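**Ticket 857 – cell 2 stops when the bench is busy**
Opened by: Imogen Garside
Site: Calby
Status: open, much happier than last week

The Zirton arm kept pausing mid-cycle whenever someone was working at the bench next to it. The log has 36 pauses in one shift, and each one meant somebody walking over to press resume. Lambrakis swapped the light curtain and we got the same result. I then cut the slow zone back to the painted line, and we were down to two by the evening – brilliant!

Bench work goes on by hand while the arm does the heavy lifting next door. Both grippers were over the white board, cables trailing off either side.
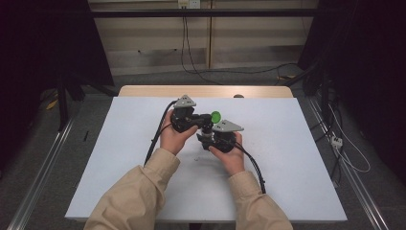 Calby, 2018-07-22

Ran 3,228 cycles on the new zone. One pause, with code 20 in Workach, so I've asked Lambrakis what it means. I tried a restart and it cleared, but I'd like a proper answer before we close this.

The lovely bit is what it's done for the crew. They used to take turns minding the resume button, and now they stay on bench work and swap every hour, which was their own idea (a good one!). Lifting has gone from the rota altogether.

Still to do:

- get the reply on code 20
- repaint the floor line
- show the night shift the new resume steps
- check the zone again in August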